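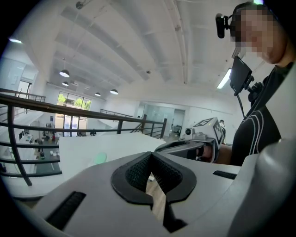
Upper landing at Tedisstead, with the shared work area on the lower floor.

Tedisstead Shared Workspace: Progress Report to the Kettunen Fund

Prepared by Fuseini Sarpong, Project Manager
Submitted 3/3/24
Grant recipient: Atanari

Purpose of this report

This report covers the second period of the grant awarded to Atanari for the conversion of the Tedisstead building into a shared workspace. It follows the headings set out in the grant agreement. Spending tables and copies of invoices have been sent separately to Arvo Hämäläinen, and figures are repeated here only where they help to explain a change in the program of work.

Status of the works

The building is open and in daily use on both levels. The work area on the lower floor has desks and monitors in place, and the upper level can be reached by all tenants. The landings on the upper level are fitted with black metal railings made up of horizontal bars and vertical posts. These were finished on site and signed off by the building inspector in January, and the temporary barriers were then returned to the hire company.

Of the 33 items on the defects list issued at handover, four remain open. Two concern door closers on the lower floor. One is a scratched handrail bracket, which the contractor, Kudholm, has agreed to replace at its own cost. The last is an uneven joint between floorboards near the foot of the stairs. A temporary cover strip has been fitted over the joint and is checked during the weekly walk-round. Kudholm expects to complete all four before the end of the retention period, and no payment will be released against them until they have been inspected.

Lower floor

The grant agreement called for an open work area without fixed partitions, and this has been kept. Desks are arranged so that teams can sit together and expand into neighboring space when a project requires it. Tenants have responded well to this arrangement in general, although the first layout placed too many desks close to the main walkway. The layout was revised after a trial period, and the walkway now meets the clear width required by the fire plan.

Storage remains the weakest part of the lower floor. Equipment and small boxes tend to collect on desks and beside them, particularly where teams are receiving deliveries. The original design allowed for a single storeroom, which was sized for a smaller number of tenants than the building now holds. We propose to add lockable shelving along the rear wall, using money left over from the furniture budget. A drawing and a price are included with the spending tables, and we ask for the Fund's approval in the section on decisions below.

Upper level

The upper level was described in the application as circulation space with some informal seating. In practice it has become a working area in its own right. Tenants use it for standing work and for short practical tasks that would disturb people seated at the desks below. It is bright through most of the working day, and the open view between the two levels makes it easy to find a colleague without walking the length of the building.

This change in use has two consequences. The first is safety. A written rule now requires that nothing be placed on or hung from the railings, and that boards, trays and loose items be kept back from the open edge. The rule was added to the tenant handbook and is explained to every new arrival during induction. No falls of objects from the upper level have been recorded in this period.

The second consequence is noise. Sound carries easily from one level to the other – more so than the acoustic study predicted. Eight tenants raised the matter in the January survey, mainly in connection with telephone calls and conversations held on the landings. Kudholm has been asked to price sound-absorbing panels for the underside of the upper level. Until these can be considered, calls are being directed to the small rooms at the back of the lower floor.

Use of the building

Pass records show 255 registered users at the close of the period. Registration has been steady, and there is no longer a marked difference between the early and later parts of the week. Most users belong to small firms that rent desks by the month. The remainder hold day passes, and we are reviewing whether the day rate covers the cost of cleaning and reception.

Induction sessions now include a walk around both levels, the fire exits, and the procedure for booking the back rooms. Written instructions alone had proved insufficient, and several users were found to be unaware of the second exit from the upper level. Additional signs have been ordered and will be fitted on both landings.

Budget

Spending on construction is within the approved amount. Furniture has cost less than planned, largely as a result of reusing desks from Atanari's previous premises. Heating has cost more. The open connection between floors means that warm air rises to the upper level, leaving the lower floor cool in the early morning. The heating schedule was adjusted in January, and the effect on the bills will be set out in the next report.

Risks

The main risk to the program is a delay in the supply of the replacement handrail bracket, which is made to order. A smaller risk is that the shelving, if approved, will have to be fitted while the building is occupied. Kudholm has offered to carry out this work in the evenings at no additional charge, subject to four weeks' notice.

Decisions requested

The Fund is asked to approve the transfer of unspent furniture money to the shelving described above. It is also asked to confirm that the upper level may be reported as working space in future returns – the present form lists it as circulation only, and our figures for usable floor area are understated as a result.

Questions on the building works should be sent to Fuseini Sarpong at the Atanari project office. A site visit can be arranged at the Fund's convenience, and visitors are asked to sign in at reception on the lower floor.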